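I've been meaning to write about variable stars for ages, and last night finally gave me a reason. Clear sky! In November! I was out in the garden with a flask and two pairs of socks on, and I managed to catch Algol when it was properly faint.

If you haven't met Algol, it's in Perseus, and most of the time it's one of the brighter stars in that part of the sky. Then every two days and twenty-one hours or so it fades to about a third of its usual brightness, stays low for a bit, and climbs back up again. The whole dip takes roughly ten hours, and you don't need a telescope for any of it. You just look up, compare it with its neighbours and write down what you think.

The comparing is the bit I love (and the bit I'm worst at). You pick one star a touch brighter and one a touch fainter, and decide where yours sits between the two. Sounds easy. Then you stare at them for a minute and all three look the same and you start doubting your own eyes. Kurniawati Jugah, who got me into this at the Nivdale astronomy evenings, says never stare, just flick back and forth quickly and go with your first answer. I've been doing that since October and my estimates are much less wobbly than they were.

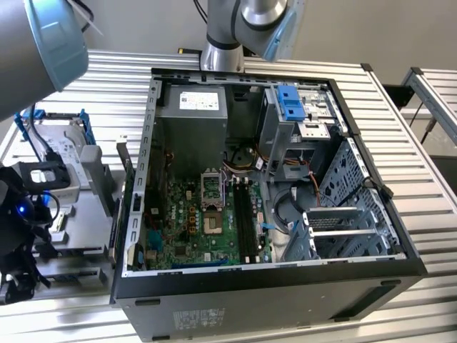
So, last night. I started at half past seven, when Algol looked perfectly normal, and went out again every twenty minutes. By nine I was fairly sure something was up. By ten there was no arguing with it, because it had dropped well below Almach, and the two are usually a good match. It's such an odd feeling, watching a star that's looked the same all week turn itself down like that. I know what's going on up there (a dimmer, cooler star is passing in front of the bright one and blocking a good chunk of its light), but knowing doesn't spoil it at all.

I kept going until nearly one in the morning, by which time it was creeping back up and I couldn't feel my thumbs.

My notebook now has 54 estimates in it, for Algol alone. I typed them all up this morning over toast and plotted them on top of each other, folding every night onto the same cycle, and there's a dip! A scruffy one, with a couple of points floating off where they've no business being, but a dip all the same. Dimas Tarigan had a look and reckons the two worst ones are from nights with thin cloud, and when I checked my notes one of them does say "bit murky?" in the margin. I'm leaving them in.
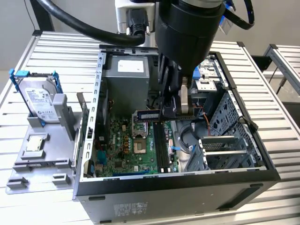 What I'd like to try next is Delta Cephei, a completely different sort of beast. There's no second star getting in the way with that one. It swells and shrinks all by itself over five days and a bit, and the light goes up quickly and comes down slowly, so the curve should look lopsided, a bit like a shark fin. The range is smaller than Algol's, less than one magnitude, so I'll need to be fussier about my comparison stars. On the plus side it's up all night from here and I won't need to be outside at any particular hour. One look each evening and then back to the sofa.

Yesenia Paucar has been following Delta Cephei for years and has more than 200 estimates of it, all in pencil, in the neatest handwriting I've ever seen. She lent me her chart.
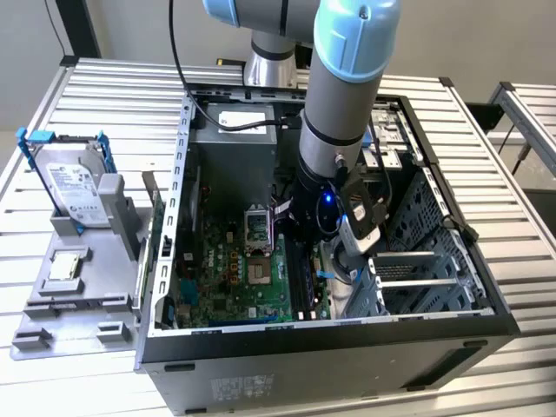 *Tower on its side with the cover off, arm reaching in over the board.*

A few people asked after my last post which chart I use for Algol. It's a very plain one with the comparison stars marked and their magnitudes written without the decimal point, so 2.1 is printed as 21. That's so you don't mistake the point for another star. It took me an embarrassingly long time to work that out, and I spent my first evening thinking Perseus was full of numbered houses.

You'll also want a red torch, and something to write the time down with before you write anything else. I've lost at least three decent estimates by scribbling the brightness, coming indoors and having no idea when I'd made it.

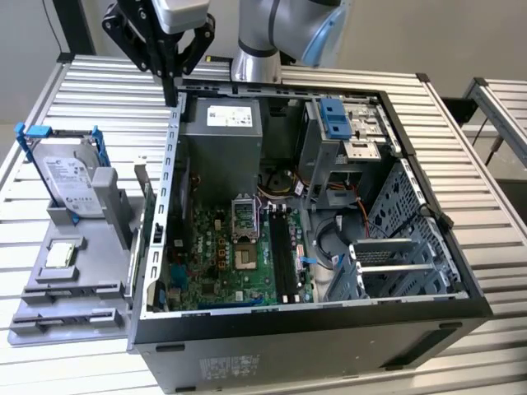
Nahom Ambaye asked whether a phone camera would do the job. Maybe? Teguh Simanjuntak has had a go with his on a tripod and says the stars come out fine, but the brighter ones all burn out to the same white blob unless you keep the exposure short. I might try it alongside my eye estimates and see how far apart they land.

Cloud forecast until Thursday, of course. I've printed the Delta Cephei chart and stuck it on the fridge so I'm ready for the next gap.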